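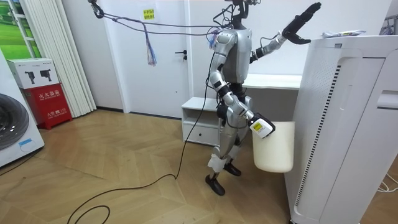 *Parquet en espiga, mesa y mueble bajo blancos, y el cubo color crema: una de las salas pequeñas de Dutthorpe.*

# Buscamos a dos personas para la limpieza y el cuidado de las salas de Dutthorpe

Hola, y gracias por pararte a leer. Me llamo Consuelo Rivas y llevo la parte doméstica, por llamarla de alguna manera, de la casa Dutthorpe: las llaves, los suelos, las plantas, los armarios, las bombillas que se funden y el café que se acaba siempre a media mañana. Desde hace unos años la casa la gestiona Kollaler, que es quien firma los contratos y paga las nóminas, pero el equipo de limpieza lo organizo yo y es conmigo con quien vas a tratar a diario.

Buscamos a **2 personas** para incorporarse en junio, una a jornada completa y otra a media jornada. Nos gustaría que se quedaran mucho tiempo. Emilia, que se jubila ahora, entró para cubrir un verano y ha acabado conociendo cada tabla del suelo mejor que yo, así que el listón está alto (pero que esto no te asuste, que también ella empezó preguntándolo todo).

## La casa

Son dos plantas de salas pequeñas y un pasillo largo en cada una. La mayoría de las salas tiene el mismo aire que la de la foto: paredes blancas, puerta blanca y ese parquet claro en espiga que a mí me sigue pareciendo precioso aunque lo vea todos los días. También tenemos una cocina de uso común, tres aseos, un cuarto de limpieza con su pila y su estantería, y un patio trasero que se barre más de lo que uno querría en otoño.

Las salas se usan mucho, y con horarios muy distintos. En recepción hay un cuaderno donde cada grupo apunta a qué hora entra y a qué hora termina, y nosotras nos acoplamos a eso. Hay días en que la planta de arriba queda lista antes de las nueve y otros en que toca esperar y empezar por la cocina. Si eres de las personas que necesitan hacerlo todo siempre en el mismo orden, te lo digo con cariño: los primeros días te vas a desesperar un poco.

## En qué consiste el trabajo

Lo principal son los suelos. El parquet se aspira siguiendo el dibujo de la madera y después se repasa con la mopa muy escurrida, casi seca, con un chorrito de jabón Kamel en el cubo. Y cuando digo chorrito es chorrito: medio tapón para un cubo entero. No usamos lejía ni amoníaco sobre la madera, ni vapor, ni esas ceras en espray que dejan la espiga brillante un par de días y luego pegajosa un mes.

Los cubos tienen su sistema, y lo cuento aquí porque a quien viene a la entrevista siempre le hace gracia. Los de color crema son para las salas. Los azules se quedan en los aseos y el rojo, en la cocina. No se mezclan nunca. Al terminar se aclaran, se secan con un paño y se guardan boca abajo en el cuarto de limpieza.

Además de los suelos, estas son las tareas habituales:

- Quitar el polvo de mesas, estantes y muebles bajos, sin cambiar de sitio los papeles ni el material de trabajo.
- Limpiar puertas y tiradores, también por el canto de arriba, que es donde se mira poco.
- Respetar los carteles y etiquetas de puertas y muebles: se limpia a su alrededor y no se despegan.
- Dejar los cables y los equipos como estén. Si hay algo en medio y no puedes pasar la mopa, se apunta en el cuaderno y se hace otro rato.
- Vaciar papeleras y separar los residuos.
- Repasar la cocina común a media mañana y al cierre.
- Avisarme cuando una tabla se mueva, una puerta roce o el jabón baje de la raya que he pintado en la garrafa.

Una vez al trimestre hacemos la limpieza grande, con los muebles separados de la pared, y ese día trabajamos todas juntas y la casa invita a comer. No es una comida de gala, suele ser arroz, pero se agradece.

## Condiciones

**Jornada completa:** 40 horas semanales, de siete de la mañana a tres y media de la tarde, con media hora para almorzar. El sueldo es de 1533 euros brutos al mes.

**Media jornada:** turno de tarde, de cuatro a ocho. El sueldo es de 869 euros brutos al mes.

En los dos casos el contrato es indefinido, con su periodo de prueba, y las pagas extra van aparte. Te damos ropa de trabajo, guantes de tu talla (de verdad de tu talla, que los probamos el primer día) y zapatillas de suela clara para no marcar la madera. Hay taquilla, ducha y un sitio cubierto donde dejar la bicicleta. El autobús de Hulness para justo en la esquina y el primero de la mañana llega con tiempo de sobra para el turno de las siete.

Las vacaciones se hablan entre todas en primavera, delante del calendario de la cocina y con un lápiz. Si tienes criaturas o cuidas de alguien, dilo sin apuro y buscamos la manera de encajarlo.

## A quién buscamos

Nos vendrá muy bien que hayas trabajado antes en limpieza de oficinas, hoteles, colegios o casas particulares. Si además has cuidado suelos de madera, estupendo, aunque eso se enseña y tenemos dos semanas de acompañamiento previstas para ello. No pedimos títulos. Sí pedimos puntualidad, discreción con lo que se vea en las salas y cierta maña para hablar con la gente, porque a menudo tendrás que asomarte a una puerta y preguntar si puedes pasar.

Es necesario entender bien el español hablado y poder dejar una nota sencilla en el cuaderno. Las faltas de ortografía nos dan igual, las mías también son de cuidado.

Tendrás que agacharte, subir y bajar escaleras y llevar un cubo a medio llenar de una sala a otra. Si alguna de estas cosas te cuesta, escríbenos de todos modos y lo vemos; ya hemos repartido tareas otras veces y ha salido bien.

## Cómo presentarte

Puedes pasarte por la recepción de Dutthorpe cualquier mañana entre las diez y la una y preguntar por mí, Consuelo. Trae el currículum si lo tienes hecho. Si no lo tienes, en recepción hay una hoja muy corta con cuatro datos que se rellena en un momento, con un café delante si te apetece.

Dinos cuál de los dos turnos prefieres, desde cuándo podrías empezar y, si quieres, el nombre de alguien con quien hayas trabajado y a quien podamos llamar. Después te avisaremos para una visita de una hora: damos una vuelta por las dos plantas, te enseño el cuarto de limpieza, vemos juntas una de las salas y charlamos. No hay prueba de limpieza ni se trabaja gratis ese día, que sé que en otros sitios se hace y no me gusta nada.

Recogemos solicitudes hasta que cubramos los dos puestos. Contesto a todo el mundo, también cuando es que no, aunque a veces tarde unos días porque lo hago por teléfono y de una en una. Pon en la hoja a qué horas te viene bien que llame.

**Consuelo Rivas**
Casa Dutthorpe, planta baja, segunda puerta después de recepción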